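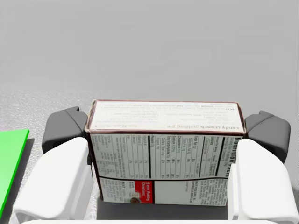 ok so I've been going through my grandmother's recipe tin this winter and I need to tell somebody about it, so you're all getting a thread. The tin came to me in February, after my aunt cleared out the kitchen in Muston, and I figured it would be maybe thirty cards and a church cookbook. There are 1114 pieces of paper in it. I know because I numbered every one of them in pencil on the back like a lunatic. And a huge chunk are recipes off the sides of boxes, your candy crunch pudding pie type of thing, little tiny print with BEAT in bold capitals. She clipped those just as carefully as the handwritten ones!

I always thought of her as a from-scratch person. She made noodles. She made her own vinegar for a while (it was bad, we all used it). So finding box panel after box panel in there threw me a little. Pudding, baking soda, cornstarch, evaporated milk labels soaked off the can and dried flat.

Some of them have notes on the back. "Too sweet, Ottó liked it." Ottó Erdős was the neighbor across the alley and as far as I can tell he was her main test subject for two decades. He's on the back of so many of these. "Ottó says more salt." "Do not give to Ottó again, nuts."

The sorting system, once I figured it out, is wild. It isn't by type of food. Desserts are in with soups. I spent a whole weekend moving things into nice tidy piles (cakes, breads, meat, jello) and then found an index card at the very bottom that explained the original order and I wanted to lie down on the floor.

It's by who she'd make it for. There are tabs. Funerals. New babies. Bollgate (that's the street the school was on, so I think this is teachers). Fülöp, which is my great-grandfather's family, and that section is all things with poppyseed and one very stained card for cabbage rolls. Then a tab that just says "Us."

"Us" is the smallest section. It's got like a dozen things in it. Scrambled eggs with caraway is in there, written out in full, as if she'd forget.

Anyway I'd already mixed it all up by then so I had to put it back using the pencil numbers. Please number your stuff before you touch it. I only did it because Nelli Karppinen told me to, she did her own family's letters a couple years back and lost the order on one bundle and still gets mad about it.

A few practical things, in case anybody else has a tin or a drawer or a shoebox waiting on them:

Scan both sides. I skipped the backs on the first batch and had to redo all of them. The backs are where the good stuff is. I've got a pork chop recipe on the back of a dentist reminder, and a grocery list that has "stamps, lard, call Irene" on it and I don't even know who Irene is.

Rubber bands are evil. If there's an old one on there, cut it, don't pull it. It's glued itself to the paper and it will take the ink with it. I lost most of a date bar recipe this way. It says "bake until" and then nothing.

Cheap cardboard from boxes goes brown and it'll turn whatever's next to it brown too. I put the clipped panels in their own sleeves. I went through 500 of the plastic ones and had to order more, so maybe start by buying more than you think.

Don't tape anything. I don't care how torn it is.

If you can't read a word, write down what you think it says with a question mark and come back another day. I had one as "2 cups blond nuts" for a week. Ground nuts. Ground!

Then I started cooking from it, which was the fun part, and I've done seven so far. Going in order by number, no skipping, that's the rule I made for myself and I already regret it because number 4 was a tomato aspic.

The aspic set up beautifully. I'll say that for it. My husband had one bite and went and stood on the porch.

Number 1 was a plain yellow cake, very nice, kind of dry, I'd pull it five minutes early. Number 2 was dill pickles so ask me later. 3 was a bean soup from the Clandier side of the family and it was so good I made it again two nights after and broke my own rule. Ham bone, navy beans, a carrot, and then a spoonful of vinegar right at the end. I used store vinegar, may she forgive me.

5 and 6 are the same biscuit recipe written out by two different people. One says lard and one says shortening, and otherwise they match word for word, down to "do not fuss with it." I made both on the same morning. Lard wins but it's closer than I expected.

7 was a pie off a box, so this was my first clipped one, and I went in with a bit of an attitude about it. Instant filling, crushed crackers, 15 minutes of work. It was great?? I had it for breakfast. On the back she'd written "easy, for when you're tired" and I got kind of choked up in my own kitchen over a pudding pie.

Because she was tired! She had four kids and worked the counter at the dry cleaner's. I had this whole picture of her with flour up to the elbows all day long and some nights she just read the side of the box like I do.

My aunt called while I was writing this and she says Irene was the lady who did her hair. So that's solved. She also says the vinegar wasn't that bad and I'm choosing not to argue with her.

Number 8 is something called Busy Day Steak. It calls for a can of mushroom soup and a "good sized onion," and it's filed under Funerals. I'm going to the store tomorrow. If anyone's family made this one, please tell me whether you cover the pan, since her card doesn't say and I've got opinions coming at me from both sides of the family already.

Oh and to the person who asked, yes I'll post the bean soup card, front and back. Give me till tonight, the scanner's in the basement and there's laundry all over it.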